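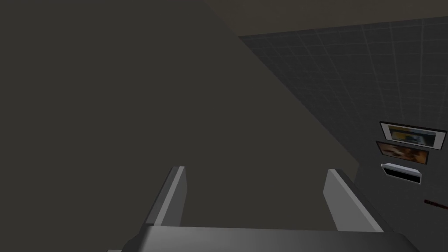

A simulated two-finger gripper, open and empty, in one of the virtual rooms used for the comparison.

Zokthorpe posts gripper results, but most of them come from a simulator

May 10, 2021

Zokthorpe has released the first numbers from its side-by-side trial of two robot grippers, and the headline figure is a big one: 2,795 grasp attempts. Readers should look at the small print before they get excited. All but 400 of those attempts took place inside a computer.

The trial sets the Flomita, a parallel gripper with flat plate fingers, against the older Bustamante, which has curved pads. Both were put on the same arm model and sent to pick up household items in 7 virtual rooms. The company says the Flomita came out ahead in every room. It has not published the margin for each one, and a spokesperson would not say when it plans to.

Macarena Goicoechea, who ran the trial, defended the approach. "You can't run a real arm all night for weeks and expect the parts to hold up," she said. "The simulator lets us find the bad settings early, and then we go to the bench with the good ones."

That is fair as far as it goes. The trouble is what simulators tend to get wrong, and that list includes friction, bending and the small amount of play in a worn joint. Those are the very things that separate one gripper from another. A flat plate closing on a perfectly stiff virtual box is close to a best case for the Flomita.

The view from the wrist camera raises a question too. In the still released with the results, a plain dark surface takes up most of the picture, with the wall and a couple of framed pictures off to the right. The lighting is dim and even. Kitchens and workshops have glare, clutter and shadows that move, and the report has one short paragraph on lighting.

Saturnino Pacheco, who buys handling equipment for the packing firm Pistitz, has read the report twice and is not ready to place an order. "I'd like to see it drop things," he said. "Every gripper drops things. Show me which ones and how often, on a real table, and then we can talk about price."

The 400 bench attempts might have answered him, but they are folded into the overall score – there is no separate table for them. Goicoechea said the bench data was "in line with" the simulated runs and that her team is still cleaning it up.

Zokthorpe plans a second round in July, this time with soft packaging and a different controller. The company has not said how many of those grasps will be done with hardware.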